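Reading time: 3 min

Fringed pillow: wash it, trim it or give up?

tasselhead_mo
So I've got this white rectangular pillow (a Flirside, I think, the tag is long gone) and the fringe has gone completely feral. I bought it for the gray chair next to the radiator because I wanted something light in that corner, and for a while it looked so cute! Now the threads tangle if you so much as lean on it. There's a seam running across near the top edge, so I could maybe unpick it and get the fringe out altogether, but I'm scared I'd wreck the cover.

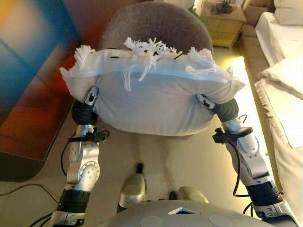 I've been putting it off since October, and every time I fluff it I tell myself I'll deal with it this weekend. Has anybody washed one of these and had the fringe survive?

Yazzie
Mesh bag, cold water, gentle cycle, dry it flat. Then comb the fringe with a wide-tooth comb while it's still damp, starting at the tips. Takes me 20 minutes with a podcast on.

plumcorner
Please don't put it in the machine, even in a bag!! I did that with a Plarnine throw and the fringe came out as one big felted worm. Hand wash or nothing.

Yazzie
Was the throw wool, though? Cotton fringe is a different animal. Mine has been through 3 washes and it's fine.

plumcorner
OK yes, it was wool. I still wouldn't risk it.

tasselhead_mo
No tag, so I can't even tell you what mine is, ugh. It feels like cotton? The rest of the pillow is only a bit rumpled, so it's really just the top edge that bugs me, and I do love it on that chair. I'd be happy to trim the fringe shorter if that doesn't look silly.
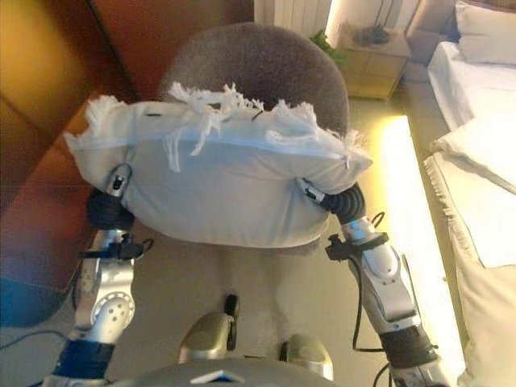 Ezekiel Zamora
Trim it, but comb it out first or you'll get steps in it. Lay it on a table, put a ruler across the threads and cut a little at a time with good scissors. I wouldn't touch the seam at all.

plumcorner
Agree on the seam, disagree on trimming. Short fringe looks like a worn-out toothbrush to me, sorry!

tasselhead_mo
Haha, well now I can't unsee that. Combing first, then, and I'll decide about the scissors after.

We use cookies to remember your login. Accept | Settings
Contact | © Tistberg Home Forum | Back to top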